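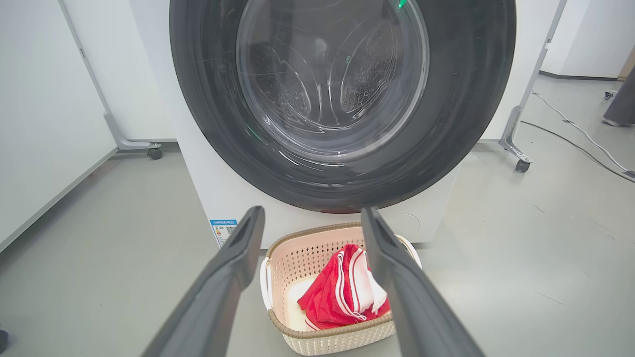

Two-arm laundry loader, finger length and where to put the basket
Arboleda Shop Forum > Builds in progress > Page 2 of 3

bookerw
Posts: 3,049
08/12/2021

Update on the loader. Both arms are up and the wrist cameras are working. The task is the same as in my first post: take clothes out of a basket on the floor and put them in a front loader. I do all my testing in the shared shop in Wostmont, on the floor in front of the machine, with the partition panels set up on either side.

I've switched to red clothes with white on them for now. They're easy to pick out against a gray floor and a white machine, and my segmentation code is not good. I'll try dark socks once the red stuff is reliable.

I need opinions on two things. The first is finger length. The long fingers reach into the basket fine, but I have to slow down a lot near the gasket. The second is where the basket goes. I have it right in front of the machine so the arms travel as little as possible.

Re: Two-arm laundry loader
emiko_n

Keep the long fingers. I built a towel folder with short ones and spent all of March redoing it. With short fingers the wrist goes down into the basket before the tips reach anything, and then your camera sees basket wall and nothing else.

What are you using for grip detection? Motor current?

Re: Two-arm laundry loader
bookerw

Motor current, yes. It works on thick fabric. On thin fabric it can't tell a good grip from closed fingers, so I check the wrist camera as well. View from the wrist with the door open: 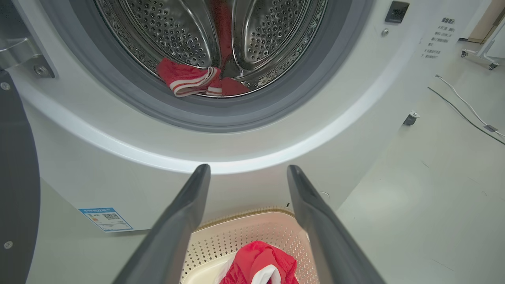 Release is the part I trust least. I open the fingers, back out, and assume the cloth stays where I let go of it. If you look at the striped one in the drum, a small part of it hangs down toward the gasket, and I need the code to catch that before anything tries to close the door. My idea is to compare the lower rim of the opening with a saved view and flag any red there. I've logged 96 release attempts so far and haven't sorted them yet.

Re: Two-arm laundry loader
acuadros

I'd skip the saved view. It will break the first time someone bumps the machine or the lights change. Add a push after the release: close the fingers, go in past the gasket, push toward the back of the drum, come out. Do it every time and you don't need to detect anything.

Re: Two-arm laundry loader
emiko_n

Disagree. A blind push with rigid fingers is how you tear a gasket. Detect first, push only when needed, and put soft tips on before you try it.

Re: Two-arm laundry loader
bookerw

I'll try both on an old gasket. On the basket question, head camera view, left arm low:

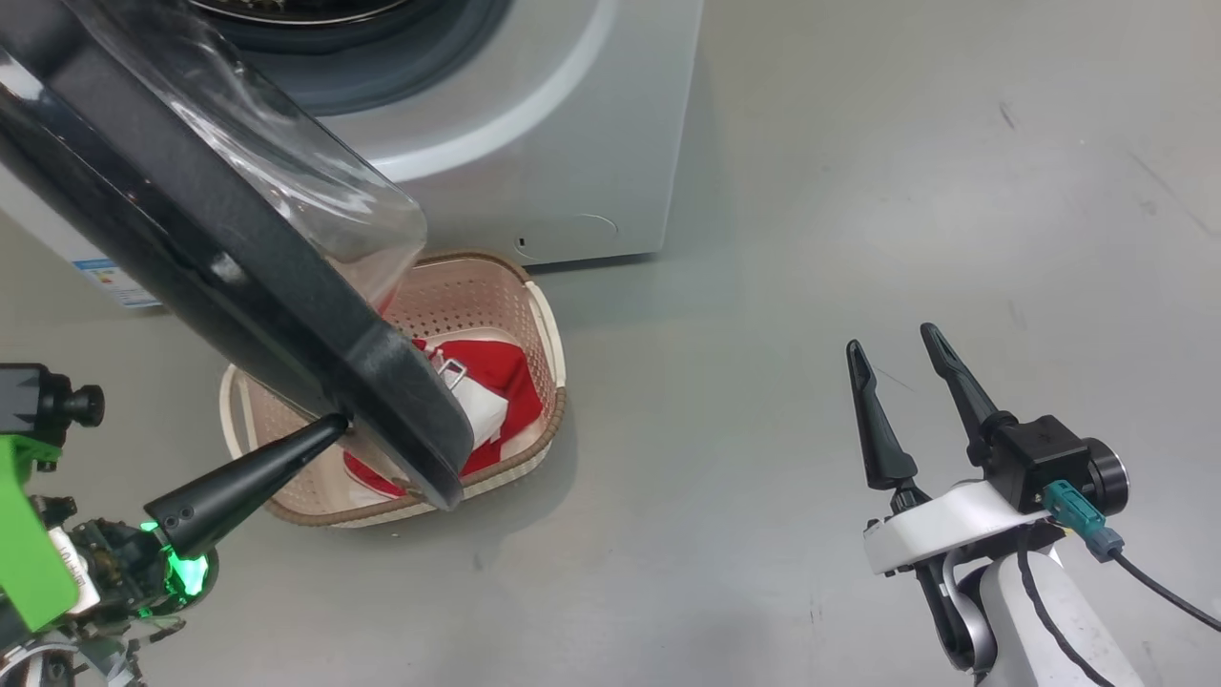

Re: Two-arm laundry loader
acuadros

Your left fingertip is touching the underside of the door frame. The basket is partly under the open door, so that arm has to work around the door to get at the clothes. Move the basket to the right, out from under it. You have plenty of open floor on that side.

Re: Two-arm laundry loader
yeison.c

Moving it right means the right arm does all the picking. Then why have two? I'd pull it straight back toward the robot instead and keep both arms in use.

Re: Two-arm laundry loader
acuadros

One arm picks, the other holds the door. Doors drift.

Re: Two-arm laundry loader
bookerw

Mine hasn't drifted yet. I'll pull the basket back first, it's one number in the config, and try it to the right after that. Does anyone have a source for soft fingertips that slide over a tapered finger? The Rasorthorpe ones are too wide at the base.

Re: Two-arm laundry loader
emiko_n

Heat shrink with a dab of silicone at the end. Replace it when it splits.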